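Gastier Fund small grants: progress report from the Cloltow store cupboard project
Wednesday, August 14, 2024

Dear all at the Fund,

I am sorry this is a little longer than the page you asked for, but there is rather a lot to tell you and most of it is good! When I wrote in June we were still arguing over shelves. We have since settled on stepped trays, with the tall containers at the back and the little ones in front, so that a person can see every lid and label without moving anything.

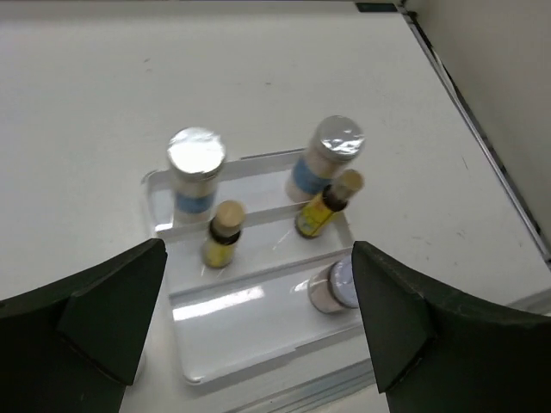

We have bought 30 trays out of the grant so far, from Tisar, who were very patient with us over the delivery date. The back row has been the easy part. The small bottles took far more talking over, and Marlene Sampaio (who has the tidiest mind of any of us) drew up two layouts before we chose the one we are using now.

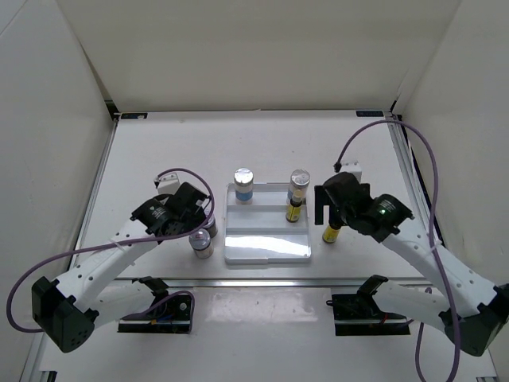
Spending stands at nearly 66 per cent of the award, and the remainder is set aside for labels and for the second cupboard, over at Akanda. I had hoped to have that one finished by now, but the door needed rehanging and we lost a good fortnight to it.

A word on labels, as you asked. The yellow ones are a great success on the small vials, and we would like to keep to them. 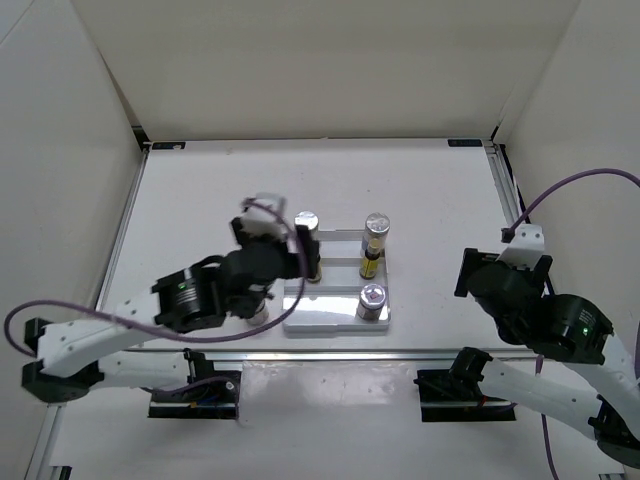 Still to do

Finish the cupboard at Akanda, order five more trays, and write out the layout on a card for each door. Marlene will send the receipts separately.

With very warm thanks from all of us at Cloltow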